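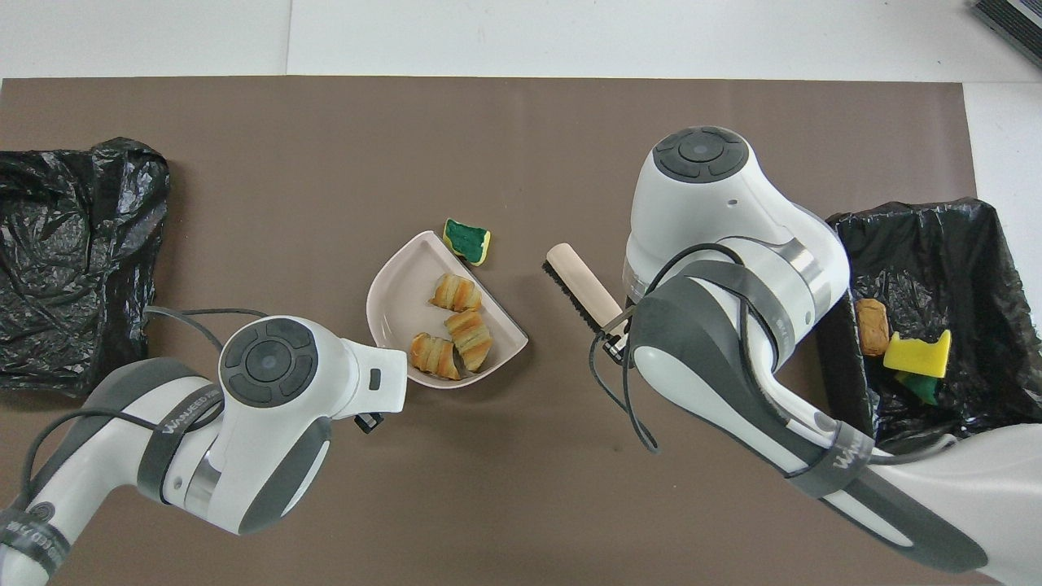
Drornach two-arm bench kit: review after 22 shifts

I bought the Drornach kit in spring to do table clearing at our test kitchen, and I said at the time I would write it up when we had put some proper hours on it. We have now, and in June it also had a fault that stopped us using it for several days, so this is a longer review than I planned and a good part of it is about that.

For anyone who hasn't read the earlier post, the kit is a pair of arms with grippers, the mounting plates, a controller and the Statum software, which is where you record a task and play it back. The price I paid included setting up by Ornatow, the dealer. You supply your own table and your own laptop.

The job

We give it the sort of things that are left on a table after people have eaten. Leftover pastries in a dish, a washing-up sponge, a brush, bags, bits of old sponge and scourer. Rubbish goes in a lined bin to the right of the mat and the rest gets moved or left where it is. Akash Kashyap recorded most of the tasks and I ran them.

Over the 22 shifts it made 1,636 picks, going by the log. Of those, 112 were marked as missed, meaning the gripper closed and came up with nothing or dropped the thing on the way. I was content with that. Most of the misses were on plastic bags, which it has trouble with when they are lying flat. Sponges it picks up nearly every time. Pastries it can lift without crushing if you turn the grip force well down, though you will be sweeping up flakes.

The fault

The gripper on the right arm would not let go. It happened 3 times in one afternoon, having never happened before.

The first time it was holding a brush by the handle. The arm carried it to where it was meant to go, the software showed the gripper as open, and the brush stayed where it was, between the fingers. The software then went on to the next step. That is the part I object to. It had sent the open command, it took the command as done, and it swung back across the table with a brush in its hand. The end of the brush caught a dish and pushed it off the mat. The dish survived. I pressed stop.

The second time was the same but with a sponge, and no harm came of it. The third time I was watching for it, with my hand on the stop button, and it held on to the brush again.

What I then did wrong was to reach in and try to pull the brush out. I had pressed stop, and I took it that stop meant everything was off. It doesn't. Stop on this kit holds the arms in place with the motors powered, and the gripper stays powered as well. When I tugged, the gripper let go all at once and then shut again, and it got the side of my finger. A bruise and a black nail, nothing worse, but the grip force was set for a brush and it could have been set higher.

It is in the manual, on the page about stopping categories, in one sentence. I had read that page and not taken it in. I think it should be printed on a label beside the button.

What the cause was

Pankaj Rawat at Ornatow looked at the logs for us the next morning. He asked whether the cable to the right gripper had been moved, and it had. We had re-routed it the week before to get more slack, and left it hanging in a wide loop off the upper part of the arm. At full reach to the left the loop was pulling on the plug at the wrist. The plug has no latch. It had worked out far enough that the signal line was making poor contact while the power line was still fine, so the gripper had power to hold and wasn't getting the message to open.

So the cable was our doing. I still count two things against the kit. The plug ought to lock, and the software ought to check that the gripper has opened before it moves the arm. The gripper does report its position. Statum has a setting called "confirm release" that makes it wait for that report, and it comes switched off. With it on, each pick takes a little longer. I can't think of many people who would prefer the time.

The repair

Ornatow sent a new wrist plug and a clip that holds it in. The part was free and the clip was not, which I thought was mean. Fitting it took me an evening, mainly getting the cover off and on again. The screws are very small and one of them is under the edge of the control pad, where you won't find it unless you have been told.

We also bought a cable guide made by Sandhu. It wasn't made for these arms and needed trimming, but it keeps the cable from being pulled at the plug.

It has not stuck since. That is four shifts, and I would want a good many more before I called it cured.

What I would tell a buyer

Turn on confirm release before you do anything else.

Leave some slack in the cables, then move each arm by hand to every corner of the table and look at the plug at the wrist while you do it. Do it again if you move anything.

Pressing stop does not make it safe to put your hands in. Press stop, then switch off at the controller, and hold the arm up as you do, as it sags when the power goes. Ours dropped far enough to lean on the bin.

Keep the grip force low for the first week, even if you lose a few picks.

Other points

The arms are quiet. The buttons on the wrists are good and I use them all the time for recording, as you can steer the arm into place and save the position without going back to the laptop. The mounting plates are solid. The printed manual is poor and the one on the website is better, with pictures.

Support was quick to answer, and Pankaj was straightforward about what was our fault and what wasn't. He said he had passed the point about the default setting to Drornach. The update that came through last week did not change it.

Three out of five. I would make it four if the plug locked.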